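Mendance twin-arm bench cell – good practice notes

Supplied by Ferorberg. Two arms, one shared table, walls on three sides. Read before first power up.

1. Cables first. Check the loop at each elbow for snags, both arms, every shift.
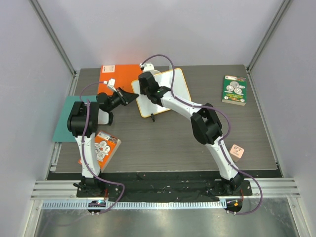 2. Shared zone. One gripper over the board at a time unless the job is signed off for both. Slow speed for teaching, no hands in, no exeptions.

3. Loose items – books, folders – stay flat and get logged.

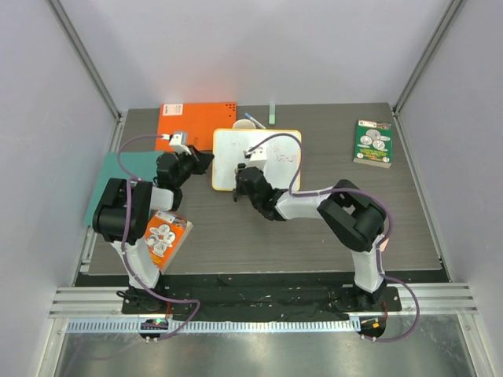

Right arm at the whiteboard, Mendance cell

Service every 1,000 hours. Questions to Eylül Sönmez, ext 124.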